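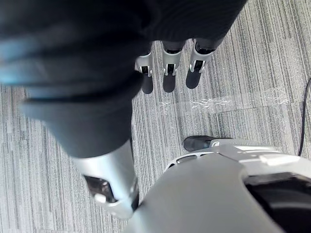 **Striped commercial carpet** is a floor covering patterned with narrow parallel lines, usually in two or more shades of one neutral colour, and sold mainly for offices, schools, clinics and rental buildings. It is made both as broadloom (wide rolls) and as carpet tile. Grey is the most common colour family, and a typical design sets thin stripes of light grey, medium grey and charcoal side by side, all running the same way. Makers often claim that such patterns hide dirt, make rooms look longer and never date. The evidence for these claims is thin, and much of it comes from the people selling the carpet.

## Terms

The trade uses several words for much the same thing. *Linear*, *pinstripe*, *strié* and *barcode* all turn up in sample books, and there is no agreed line between them. A pinstripe is generally taken to be a single fine line on a plain ground, while a barcode pattern varies the width of its stripes. *Linear* covers everything else and is applied so freely that it has little meaning left. One Nenley sample book used it for a pattern of broken dashes that most buyers would call a fleck.

## Construction

Most striped commercial carpet is tufted. Yarns are pushed through a backing cloth by a row of needles, and the stripe comes from threading different colours across that row. This makes a lengthwise stripe cheap to produce, which probably explains its popularity better than any theory of taste. Stripes across the width take more elaborate machinery or printing.

The pile is commonly a low, tight loop. Cut pile is less usual because the cut ends blur a fine line. Nylon and polypropylene are the main fibres. Wool is used in dearer ranges, where it is described as naturally hard-wearing - a fair description of some wool carpets and a generous one of others.

Carpet tiles are often sold in squares of 50 centimetres. They may be laid with all stripes running one way (*monolithic*), with each tile turned at a right angle to the next (*quarter-turn*), or in staggered rows (*ashlar* or *brick*). Quarter-turn laying gives a chequered effect and disguises small differences between batches. Monolithic laying does neither, and any tile put down the wrong way round tends to show.

## Claims about appearance

### Hiding dirt

The usual argument is that a mixture of pale and dark lines breaks up the outline of a spill or scuff, so that it is noticed less. This is reasonable as far as it goes. A patterned floor will normally disguise lint and crumbs better than a plain black or plain cream one. It is a different matter to say that the floor stays cleaner, as brochures sometimes imply. Grit that can't be seen is still in the pile, and it still wears the fibre.

Umut Toprak, a flooring inspector, made this point in *Underfoot*, a short guide for building managers published in Morkham. He compared the vacuuming records of two tenancies in one building, one with striped tile and one with plain. The striped floor had been vacuumed less often and was replaced first. Toprak blamed the cleaning schedule and not the pattern, but he noted that the schedule had been cut on the supplier's advice. Two tenancies prove very little, and he said so himself.

### Lengthening a room

Lengthwise stripes are widely said to make a room look longer. The idea is borrowed from advice about clothing, where it is also disputed. In a furnished room very little of the floor is visible in one unbroken run, and desks, chairs and cabinets interrupt the lines. Whatever effect there may be is likely to be strongest in corridors, which seldom need to look longer.

### Timelessness

Grey striped carpet is regularly advertised as timeless. It is more accurate to say that it has been sold for long enough that buyers have stopped noticing it. Designer Hüsnü Kahraman has defended it on just those grounds, arguing that an office floor ought to be ignored. His critics reply that the same could be said of any dull floor.

## Durability ratings

Manufacturers grade carpet by expected traffic, with labels such as light, medium and heavy duty. Schemes differ between countries and, where a maker uses its own scale, between companies. Skikeck and Yurt, two suppliers of striped tile, both list a "heavy" grade, yet neither brochure says what test was used to reach it. Buyers comparing the two are comparing adjectives.

Pile weight is sometimes offered as a firmer measure. It is useful only when the fibre, the loop height and the density are also known. A heavy carpet with a tall, slack loop may flatten sooner than a lighter one that is tightly made.

## Installation and faults

Stripes are unforgiving of poor fitting. The common faults are:

- **Bow** - the lines curve across the width of the roll.
- **Skew** - the lines sit at a slant to the edge of the backing.
- **Run-off** - the pattern starts parallel to a wall and gradually leaves it, often because the wall itself is not straight.
- **Shade mismatch** - tiles from separate dye batches are laid side by side.

Bow and skew are manufacturing faults, though suppliers often attribute them to the fitter. Fitters, for their part, often blame the building. Checking the lines against a chalk mark before any glue goes down settles most of these arguments, and a good many installers skip it.

## Maintenance

Regular vacuuming is the only treatment on which nearly all sources agree. Stain-resistant coatings are of uncertain value once a floor has been cleaned several times. Single tiles can be lifted and replaced, an advantage much stressed in sales material, but a new tile among worn ones is usually brighter and has a fuller pile. The standard remedy is to move a worn tile from beneath a cabinet and put the new one there in its place.

## See also

- Broadloom
- Carpet tile
- Loop pile
- Tufting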